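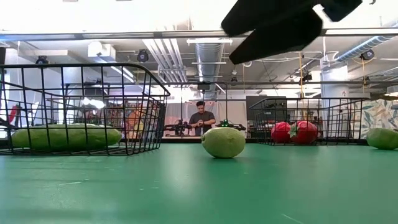 Dukisel — Limited Blu-ray Edition
Directed by Rahel Ruchti

A slow and cold crime drama from the Adero label, now for the first time on disc with the colours as the director has wished them. Two brothers come back to the mountain village of Brastunitz to sell their father's sawmill, and the buyer does not arrive.

Running time: 198 minutes (director's cut)
Language: German, with English subtitles
Region: free — plays on all Australian players
Extras: interview with Rahel Ruchti, deleted scenes, theatrical trailer
Booklet: essay by M. Nägeli, in English
Print run: 3,000 numbered copies
Catalogue no.: Adero 629

The slipcase is a little thicker than our other titles, so please check the depth of your shelf. Orders leave our warehouse from March. One copy per customer, please.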